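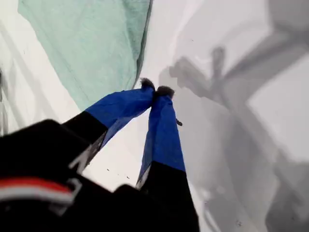 Two-finger gripper with blue tape, over a white surface

About Ilurwood

Ilurwood is a bereavement support center in Pradby. We work with families after a sudden death, such as a car crash, a workplace accident, an overdose, a homicide or a medical emergency that came without warning. Our services are free to anyone who lives in Pradby, Sutherland or Pristby, and you do not need a referral from a doctor or a victim advocate to use them.

We use cookies to remember your settings and to see which pages people visit. By continuing to use this site you accept our cookie policy. Accept | Manage preferences

How we started

Ilurwood began as a weekly support group in a borrowed church hall in Sutherland. Most of the people who came had lost a son, daughter, brother or sister, and most had found that the groups in the area were set up for people whose husband or wife had died after a long illness. Those groups were kind to them, but the conversation was different. Our members wanted to talk about police reports, about the phone call, about a bedroom they had not been able to open.

The group met in Sutherland for several years and then outgrew the hall. We moved to our present building in Pradby, a former dental office, and kept Sutherland as a second meeting site. Pristby was added later, after the hospital chaplaincy there asked whether we could run an evening group for parents.

Since we opened we have worked with 2,320 families. Some came once to ask about paperwork. Others have been coming for years, and a few now lead groups of their own after completing our training.

What we do

The first weeks. We can help with the practical matters that come up right after a death. This includes ordering certified copies of the death certificate, closing accounts, getting belongings back from a hospital or police department, and applying to the state victim compensation fund where a crime was involved. We also help families write an obituary if they want one. We do not charge for this and we do not place the notice for you, but we can tell you what each of the local papers needs and when their deadlines are.

Speaking with reporters. When a death is in the news, families are often called or visited by reporters within hours. Some want to talk, so that people hear about the person as well as the incident. Some want to be left alone. We will explain what you can ask for, such as approving which photo is used or having one relative speak for everyone. We can read a statement on your behalf. We do not encourage families in either direction.

Groups. We run separate groups for parents, for adult brothers and sisters, for partners, and for teenagers. A group has up to ten people and meets for 90 minutes. New members can join at the start of any month except December. You do not have to speak.

One-to-one counseling. Our counselors are licensed by the state. A family can have up to twelve sessions each, and more by arrangement. There is usually a short wait, and we will tell you how long it is when you call.

The phone line. The line is open from 8 a.m. to 10 p.m. every day, including holidays. Last year we took 3,921 calls. Many of them came from coworkers, neighbors and friends who wanted to know what to say or whether to bring food. Those calls are welcome too.

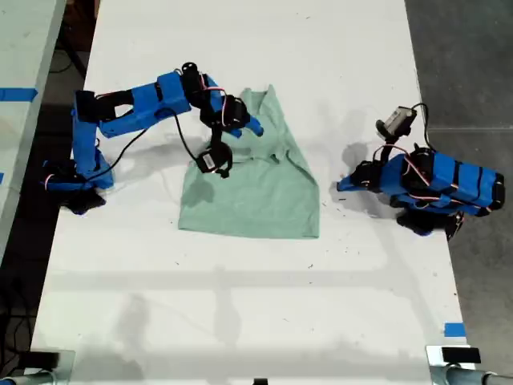 Our keepsake workshop helps families decide what to do with a person's clothes. There is no right time to start, and we store bags and boxes, labeled and sealed, for up to a year while people think about it. When a family is ready, we go through the clothes with them at their own pace and talk over what might be made from them. Everyday things often work better than formal ones. A T-shirt laid out on a white table gives you a good look at how much cloth there is, and the front and back can both be cut for quilt squares or a small pillow cover. We never cut anything on the first visit. Families take the pieces home, look at the plan, and let us know. If they change their minds, the clothes go back to them as they were.

The workshop has finished 795 quilts, pillows and stuffed bears. Work uniforms, team jerseys and aprons are fine to bring, though some employers ask for uniforms to be returned and it is best to check first. We can't accept items that are being held as evidence, and we ask that anything returned by a hospital be left in its bag until you have spoken with our staff.

Who pays for it

Ilurwood is a registered nonprofit. A little over half of our income comes from county and state grants. The rest comes from individual gifts, two local foundations, and the memorial walk we hold each May on the river path between Pradby and Pristby. The walk is short and flat, and strollers and dogs are allowed. People wear a name card for the person they are walking for.

A gift of $80 pays for one counseling session. We also accept clean cotton batting, unused thread, and grocery gift cards, which we pass on to families in the first month. 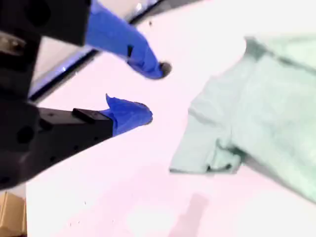
We publish our accounts every year and send a printed copy to anyone who asks. Gifts made in memory of a particular person are listed by that person's name unless the family prefers otherwise, and we write to the family to let them know a gift has been made. We do not tell them the amount.

Privacy

What is said in a group stays in the group. We do not share names or case details with employers, insurers, attorneys or the press. Our counselors are required by law to report certain risks of harm, and they will explain this at your first meeting.

Finding us

The Pradby building is open from 9 a.m. to 6 p.m. on weekdays and until 9 p.m. on group nights. Parking is behind the building, and the rear entrance has a ramp. The Sutherland and Pristby sites open only for scheduled groups, so please call the Pradby office before making the trip. Interpreters can be booked for any service with three days' notice, and we can arrange a ride if you do not drive or do not feel able to.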